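Table Refinishing Class: Frequently Asked Questions

Where is the class held?
We meet at the Tandasley workshop, 209 Lurow Street. The entrance is on the side of the building, next to the bike rack. Street parking is free after 6 p.m.

Who teaches it?
Arsen Zinchenko teaches the evening group and Halyna Panasiuk teaches the morning group. Both groups cover the same material.

Do I need any experience?
No. If you can hold a sanding block, you can take the class. People who have painted furniture before are welcome too, and can skip the first handout.

What should I bring?
One small table or nightstand that you can carry by yourself, an old shirt, and closed shoes. We supply sandpaper, primer, brushes and dust masks. Please take the drawers out and leave the hardware at home in a labeled bag.

Can I bring a piece with old paint on it?
Only if you have tested it for lead first. Test kits are sold at most hardware stores. We can't sand anything that tests positive, and we don't make exceptions. 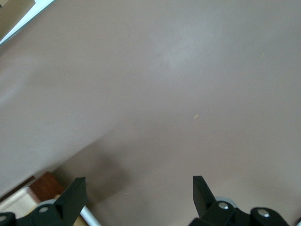
How long should I wait between coats?
Leave it overnight. The can may give a shorter time, but that assumes a warm, dry room. If the paint still feels tacky in the morning, wait until evening before you sand or add another coat.

Can I choose my own color?
Yes. Buy a quart of water-based satin paint and bring it to the second meeting. Oil-based paint isn't allowed in the room.

What happens if I miss a meeting?
You can make up one meeting with the other group. Email us first so we can save you a bench. Finished pieces can stay on our rack for two weeks, and after that we charge for storage.

Are refunds available?
Full refunds are given until the class starts. The June class has the same policy.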